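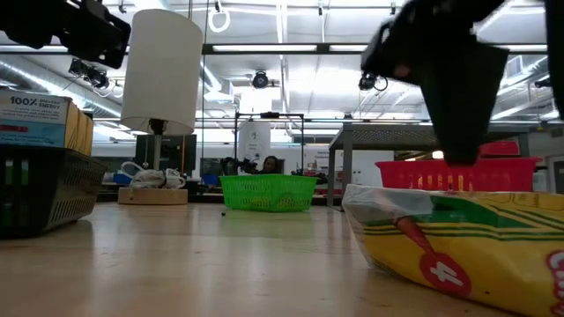 The Tiltico final is in January, and the Wolwood team has four months of work behind its entry. The task reads simply: two arms, one table, mixed classroom supplies to be sorted into baskets. Points are lost for drops and for any contact between the arms.

Ubaldo Sala wrote most of the motion code. His first version moved one arm at a time and never collided with anything. It was also too slow to place. The current version, called Joline, lets both arms move together and checks the distance between them before each step.

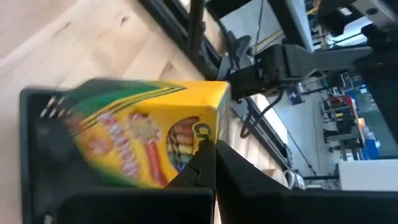 Boxes were the early problem. A carton gripped too hard buckles, and one gripped too lightly turns in the fingers. Sala set the closing force by trial, over 207 grasps, and kept the log.

Viola Fabbri handles the training data. The students drive the arms by hand, record each run and discard the bad ones. By December 2020 they had 1423 recordings, of which 631 were usable. 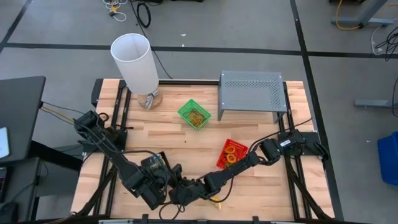
Reach is the limit that takes the most planning. The arms are mounted on opposite sides of the table, and either one can block the other near the middle. The green and red baskets stand close enough together that a poor choice of arm puts both grippers over the same patch of wood. Fabbri wants a fixed rule for who yields – Sala would leave it to the software.

Rubber bands remain unsolved. They tangle, and a grasp meant for one can lift several. 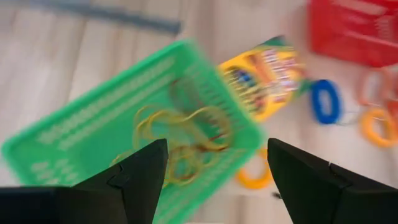

The club's adviser at Monti has suggested skipping them and taking the penalty. Fabbri has asked for two more weeks of recording first.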